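MacPherson Street Study Rooms Open in October With 11 Desks Ready to Borrow

Plumimero turns the old Trandgate print shop into quiet places to read, write and get the paperwork done

TRANDGATE, October. Plumimero, the neighborhood workspace group, will open the MacPherson Street Study Rooms this month on the ground floor of the former Trandgate print shop. There are 11 desks in all, spread over small rooms that anyone with a Plumimero card can book by the half day. The card is free to people who live or work in Trandgate, and it can be picked up at the front counter from 8 a.m.

We are so pleased to finally be able to say that! The building has been shut for a long while, and plenty of people on the street have asked what was going on behind the papered windows. Mostly it was sanding, cleaning and carrying things up and down the front steps.

The brick stays

The first question was what to do with the walls. Under the plaster in the back half of the building the crew found the original red-brown brick, and Amancay Navarrete, who planned the rooms, asked for it to be left showing wherever it was sound. Two rooms needed new mortar. The rest were brushed down and left alone.

"I kept coming back to those walls," said Navarrete. "They have so much going on already, all those little changes from one brick to the next, that I wanted the furniture in front of them to be very plain. A white desk, a white shade on the lamp, and then let people bring their own color."

People have been doing just that during the trial weeks. Neighbors were invited in to use the rooms before the official opening, and they came with mugs, folders, knitting, tax forms and (in one case) a full set of seed catalogs. Their notes went straight into the final layout. The desks were moved up to the walls to free some floor, and the overhead lights were put on a separate switch so a person can work by the desk lamp alone.

A desk, a lamp and a shelf

Each room is set up in much the same way, so regulars won't need to hunt for things. There is a rectangular desk, a lamp with a drum shade, an office chair with a tall back and open shelving within easy reach. The desks have no drawers on purpose. Things left in drawers tend to stay there, and the next person deserves a clear top.

The lamps came out of a long and rather happy argument. Kazue Kawaguchi, who looked after the furnishing, tried several kinds in the room nearest the street and sat reading beside each one for an evening. Bare bulbs were too harsh against the brick. The drum shades spread the light across the desktop and send a soft patch of it up the wall, and after that test there wasn't much left to discuss.

"You sit down, you switch it on, and the room feels like it belongs to you for the afternoon," said Kawaguchi. "I wrote all my thank-you letters in there. I had been putting them off since spring!"

Small things from the trial weeks that are staying:

Picture frames. Every room gets an empty one, and visitors are welcome to put in a drawing, a postcard or a timetable while they work. Please take it with you when you go, or leave it at the counter for the hallway display.

Open shelves. Boxes and trays may stay on the shelving overnight if you have booked the same room for the next day. Put your name on them.

Chairs. Extra seating can be moved between rooms, but the tall-backed chairs should stay with their desks.

Opening evening

The doors open at 6 p.m. for a walk-through of all the rooms. Manon Ouellet will give a short talk on the history of the print shop, which in its busiest years turned out handbills, raffle tickets and the local school newsletter. She has gathered 1438 printed pieces from attics and kitchen drawers around Trandgate, and a good selection will be laid out on the desks for people to pick up and look through. If you have any old Trandgate printing at home, do bring it along. Ouellet would love to see it.

Soup and bread will be served in the entry hall from 6:30. Children are welcome, and there will be a table with paper, stamps and ink pads for them near the front window.

How to book

Bookings are taken at the counter or by phone. A half day runs from 8 a.m. to 1 p.m. or from 1:30 p.m. to 6:30 p.m. Cardholders can book up to 2 half days a week ahead of time, and any desk still free on the day goes to whoever walks in first. So far 404 people have signed up for a card, far more than we expected at this stage, so mornings may fill up quickly at first. Afternoons have been calmer.

The rooms are meant for quiet work. Phone calls can be taken in the entry hall, and drinks with lids are fine at the desks. There is step-free access from the side lane, and the two rooms closest to that door have extra space for turning.

"My own place is noisy from breakfast on," said Colton Bergeron, who used the rooms through the trial weeks to study for a licensing exam. "I'd come in after lunch, put my things down next to the lamp and get through a whole chapter. I've already told half my building about it."

Plumimero would like to thank everyone who lent a hand, a drill or an opinion. Further rooms upstairs are planned once the stairs have been repaired, and neighbors who want a say in how they are furnished can leave a note at the counter.

Press contact: Lâm Hà, Plumimero, MacPherson Street Study Rooms, Trandgate. Visits to the rooms before opening evening can be arranged for the morning or the early afternoon. 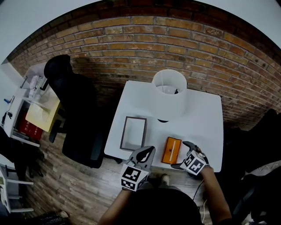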